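Home | Articles | Interviews | Tools | About

Raelene Cosgrove maintains the grasp planner in Fistari, the manipulation stack developed at Grivness. The release she is preparing changes how the planner decides that a grasp is finished.

"The old rule was finger width," she says. "If the fingers stopped short of fully closed, we called it a grasp. A jammed finger passes that test."

The new rule reads contact forces on both pads and requires them to agree for 100 consecutive control steps. Cosgrove runs the check in simulation first, with a plain cylinder as the object – "no handle, no texture, nothing for the pose estimator to lean on."

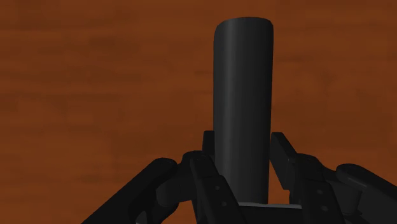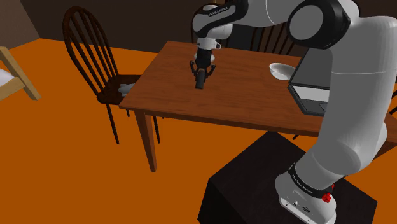 Merrick, who reviewed the change, argued that the contact test should live in the controller, where a slip could be handled within 2 steps instead of waiting for the planner to poll.

Cosgrove accepts part of that. Slip detection has moved down a layer; the decision to regrasp has not. "The controller doesn't know what the arm is going to do next," she says. "The planner does."

Each nightly run covers 3000 seeded trials. Failed trials are saved with their seeds and replayed one at a time. The last batch left 23 unexplained, all with the approach angle close to the joint limit. She intends to fix the sampler before touching the thresholds again.

4 comments | 23 shares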